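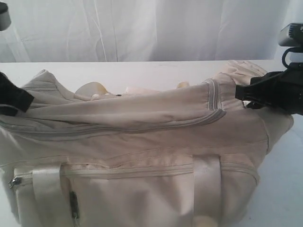 Climis open day, soft goods table. The gripper has hold of the bag near its top right corner.

Climis Open Day: What the Rule Book Covers and What It Doesn't

Posted Tuesday, December 12, 2023 | Filed under Visits

I went to the Climis open day with low expectations and a printed copy of their handling rules, which I had asked for in September and which arrived the week before. It has 145 pages. I read most of them on the train. The people at the front desk in the Hauksdóttir building seemed surprised that anyone had brought it.

Climis trains and tests robot arms on household items, mostly clothes and bags. They also wrote the rule book, called Orkska, and they would like other labs to adopt it. So the day was half tour, half sales pitch, and I'll try to keep the two apart.

Our guide was Mwanahawa Mutiso, who runs the floor and didn't oversell anything. She started us at the soft goods table: white top, white curtain behind. Rule one in the book says the background must be plain and must stay the same for the whole session. Fine. Then you put a cream bag on it, or a white jacket, and I wonder who the plain background is helping. I asked whether the rule said anything about contrast between the item and the table. It doesn't. Mutiso said pale items on a pale table are hard for the vision side and they want hard cases in the mix. I can accept that as a choice. But then write it down as a choice, with a note in the record, so that whoever gets the results later knows they're looking at the difficult end.

The bag rules take up a whole chapter. A bag has to be logged as empty or filled, and if filled, with what. This I liked. A bag with things in it sags and shifts differently from an empty one, and I've read plenty of test reports that say "bag" and leave it there. The weak spot is that the log form has one line for contents. On the day, a few pale things were showing along the opening of the bag, and I couldn't have told you from the form what they were. "Mixed small items" was all it said. If two labs both write "mixed small items," have they run the same test? I put this to Bartosz Kołodziej, who maintains the forms. He said a longer list slows operators down. I'm sure it does.

Next, where to grab. Orkska says the operator should take hold of "a structural part of the item where one is available." Handles, straps, seams, collars. It sounds sensible until you stand at the table and try to apply it. Is bunched fabric near a seam a structural part? What about a handle lying half under the gripper with a fold of cloth caught along with it? I asked three staff members and got two different answers and a shrug. Pilar Echeverría, who reviews the recordings, told me she passes a grip if the item "isn't being hurt," and that phrase appears nowhere in the 145 pages. She was frank about it. I got more out of ten minutes with her than from the slides.

The jacket chapter is the better written one. Somebody who has folded laundry for a living must have had a hand in it. It tells operators to find the opening first, to say whether the zipper is open or closed at the start, and to keep the finger pads off the zipper teeth and pull. It asks for soft covers on the pads whenever the item has loose metal on it, and it asks for a wrist camera so that a reviewer can check the contact up close, since the overhead view tends to miss it.

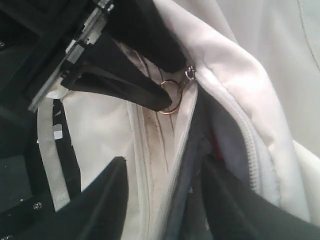 I'd still like to see a distance in there. "Keep off the pull" can mean the width of a hand or the width of a hair, and when the pull is a ring that hangs loose, the width of a hair won't do for long. Echeverría agreed. Kołodziej said they'd tried a number in an early draft and operators couldn't judge it through the camera, so it was dropped. Maybe. I would have kept the number and worked on the judging.

There's also the matter of dirt. The book says items must be "clean and in normal condition." I asked who decides. Whoever sets up the table decides. I asked if a mark on the lining or inside of a garment counts, because a stain can look a lot like a shadow or a crease to a camera, and it would be good to know which of those you've got. No entry on the form for that either. Mutiso wrote it down, and to be fair she was the only person all day who wrote down anything I said.

After coffee we had the talk. Roman Wilczyńska from Flerkik, the company that wants to use Orkska for its own clothing line tests, told us that 600 sessions have been run under the rules and that the rules "work." I asked what a session would look like if the rules weren't working. He said there would be more failed reviews. And how many reviews fail? He didn't have that with him. I have asked by email. So I know how many sessions there were and I don't know how they went, and until that changes I'd ignore the 600.

The operator training was a pleasant surprise. Maja Piątek does it, and she makes new people handle each item by hand before they touch the controls. She also caps time at the controls at 15 minutes before a break. The book allows longer. When I asked which one counts, the book or Piątek, the answer was Piątek. I'm glad of it, but a lab in another city that buys the book won't get Piątek.

Safety took up 18 pages and I have little to complain about there. Stop button in reach, cables kept clear of the item, no hands on the table while the arm has power. These are rules you can check from across a room, and I did, and they were kept every time I looked.

Would I recommend Orkska to a small lab? The safety section and the jacket chapter, yes, take them and use them. The bag chapter needs a real contents list and a real definition of a structural part. The general section reads like it was written to be agreed with. If you're thinking of paying for the full package, ask for the review failures first, and ask for them broken down by item, because I suspect bags and jackets are very different stories.

Practical notes for anyone going to the next one: parking is behind the Hauksdóttir building and fills up early. The tour groups are too large for the soft goods table, so stand near the front or you'll be looking at coats, and I don't mean the ones being tested. Lunch was sandwiches. Questions about the forms should go to Kołodziej in writing, and keep a copy.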